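Sorting out the reading table

I have been putting off the books and magazines for months. They had spread from one pile to three, and I could no longer put a cup down without moving something first. This week I finally went through them, beginning with the picture books.
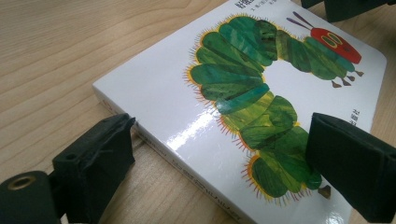
Drandine, May 2020

The Korean edition of the caterpillar book was the easy one. It's a board book with rounded corners and a thick white spine, and the cover is shiny enough to catch any light going. I like the caterpillar's red head and the purple feelers. I can't read much of the text but I know the story well enough to manage without. It stays.

My rule for board books is that they live flat, in a low box, with the largest at the bottom. Standing them up on a shelf never works for me because the thick ones push the thin ones over. The box I use came from Imuvholm and cost 12 pounds, which I thought was a lot for a box at the time. It has lasted well.

Paperback picture books are harder. The spines are too thin to read, so I end up pulling out six to find one. Kristýna Trnka lent me a plate rack to try and I've had it since August. It holds the slim ones upright with a gap between them. I should either give it back or buy my own.

Then the magazines. I had been telling myself I'd read them all again. I went through the lot and wrote down which ones I had opened in the past year, and it was a short list. Recipes and anything with a long interview I kept. Listings, adverts and travel pages for places that have since changed went in the recycling.

The Chinese ones I sorted separately. They vary a bit in size, so a stack of them slides about unless the biggest goes underneath. I square up the edges every few issues.
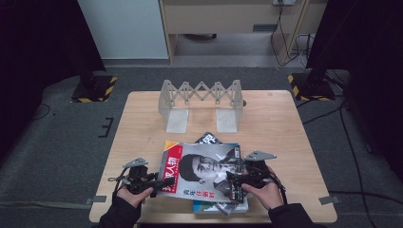
The magazine stack on the light wood table, black-and-white cover on top.

I did look at magazine files. Garkoreo do a card one that comes flat, and Toshiko Nagano has a row of them along her hall with the year written on each. They look tidy, but I know I would fill them and stop looking inside. A stack on a table gets read, at least the top half of it.

What I haven't decided is where the foreign language books should go. At the moment they're mixed in by size. Sorting them by language would make sense on paper, but then the Korean section would be very short and the English one would need a second box.

The cookery books are next. There are 74 of them and most are in the kitchen already, so that may take a while.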